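Kids' Corner > How Things Work > In the Kitchen

Why do chopsticks need a sorting day?

Chopsticks are very simple tools. You need 2 of them to eat, and they have no screws, no handle and no battery. But when a family has many chopsticks in one drawer, a small problem begins. The sticks get mixed, and at dinner you pull out one long stick and one short stick. Try to pick up a noodle with this pair! It slides away.

So it is good to sort them sometimes. First, put a cloth on the table. A cloth with stripes is very useful, and you will see why when you try it. Lay each chopstick along a stripe, and the stripe works like a line in your school notebook. The stick stays straight, and you can compare it with its neighbor.

Now look at both ends. A chopstick has a thick end, where your fingers hold, and a thin end, which goes to the food. Turn all the thin ends the same way. Then make groups. Thicker sticks go in one group and thinner sticks in another. Color helps too — wood can be light like sand or brown like tea, even when the sticks have the same shape.

Next, look for the partner of each stick. Hold two sticks together and stand them on the table. Are the tips at the same height? Then you have a pair. If one stick stays alone, don't throw it away. It can hold up a tomato plant in a pot.

The last step is the utensil holder. A good holder has holes in the walls. After washing, water runs out and air comes in, so the wood can dry. Wet wood in a closed cup can start to smell bad. Put the chopsticks in with the thin ends up, and be careful with your eyes when you bend over them.
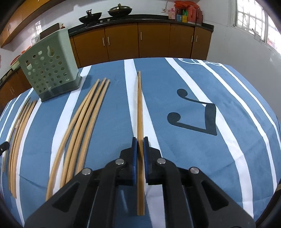

When everything is sorted, ask each person at home to choose a pair and keep it. You can tie a thread around the thick ends, with a different color for every person. Take the thread off before washing, and tie it again when the wood is dry.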